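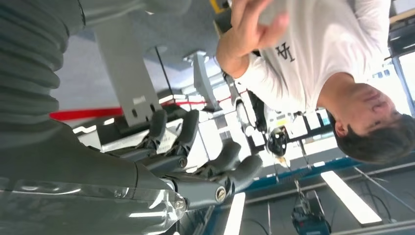
1. What we set out to do

Our project was to collect examples for a learning system that takes a small card from a person's hand and puts it in a slot. Not to build the robot, not to train the final thing (that's the other half of the team, see their report). Just the examples. Good ones, enough of them, labeled the same way every time.

We called the set Gromurel. Target in the January proposal was 500 usable examples. We have 180. More on that in section 4.

An example for us = one handover, start to finish. Camera at the wrist, camera at the head, joint positions, finger positions, all on one clock. The logger is Rirnetti, which we got from last year's group at Welport and patched alot. Each example comes to 9 seconds after trimming.

2. How a session goes

Two people. One operates, one sits at the table and is the "giver". The giver has the laptop within reach so they can start and stop the recording with one hand and keep the other for the card. Slow at first, fine after a while.

Cards go in the slotted organizer between takes. Slot gets picked from a printed list so we don't all use the same favorite one. Palm up or palm down also from the list. Early takes were nearly all palm up, so the list got weighted the other way for a bit.

Plastic over the hand stays on for every take. If it tears, stop, new cover, note it in the sheet. The fingertips look different to the wrist camera with a fresh cover and we want to be able to filter on that later.

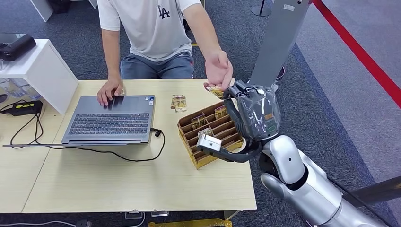

3. Labels

Four labels per example: reach, contact, release, placed. We marked them by hand in the Sandhu viewer. Contact is the hard one. The wrist camera often can't see past the fingers, and the head camera loses the card when the giver's hand is turned. We ended up using finger motor current as a hint and then checking both videos.

Two of us labeled the same batch to see if we agreed. Reach and placed, yes. Contact was off by several frames in a lot of them. We wrote a rule (first frame where the card moves with the fingers) and redid the batch. Better. Still not great on glossy cards, glare from the window washes them out in the afternoon.

4. Problems

Clock drift. The head camera ran behind the wrist camera on long sessions. We found it late and had to throw out everything from before the fix. Biggest single loss.

Gaze. New givers watch the gripper, practiced givers look at the laptop. Changes how they hold the card. We log who is new but didn't balance for it.

Disk. 4,000 raw clips if you count every test and false start, most of them junk. Delete as you go, we didnt.

5. Left to do

More givers, more left-handed takes, morning sessions for the light. Files and the label rule are in the shared folder under gromurel/final, the older folder has the bad clocks, don't use it.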